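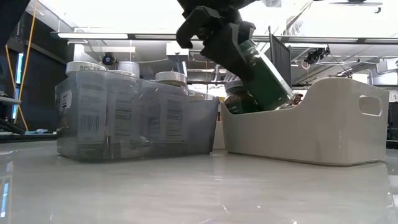 How to prepare a streamside planting site

These instructions are issued to community groups planting native trees and shrubs under the Semora Stream Restoration Programme. Groups should read them in full before ordering plants. Site approval must be obtained from the programme office by the end of October in the year before planting.

Step 1: Mark out the site

Peg the boundary of the planting area and keep all pegs at least 4 metres from the top of the bank. Sedges and rushes may be planted closer to the water, but their positions must be agreed with the site supervisor. Note any drains, fences or buried services on the site plan.

Step 2: Clear the ground

Cut long grass short and remove it from the bank. Brambles and other woody weeds should be dug out by the root. Do not leave cut material where floodwater could carry it downstream. 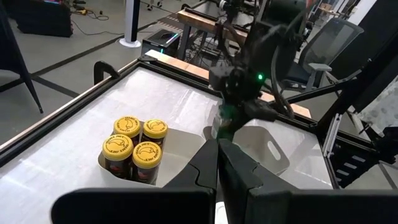

Four jars with yellow lids in a white cardboard tray.

Step 3: Set out and plant

Space shrubs 1 metre apart and larger trees further apart, as shown on the approved plan. Water the pots well the evening before. Dig each hole twice the width of the pot, loosen the base, and set the plant level with the surrounding soil. Firm in by foot and fit a guard on the same day.
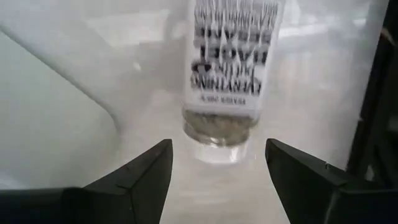 White squeeze tube, standing upside down.

Step 4: Aftercare

Weed around each plant twice in the first year. Check guards after high water and straighten any that lean. Losses should be recorded on the site plan and reported to Shaohua Ding at the programme office, who arranges replacement stock.

Page last reviewed: 25/06/2026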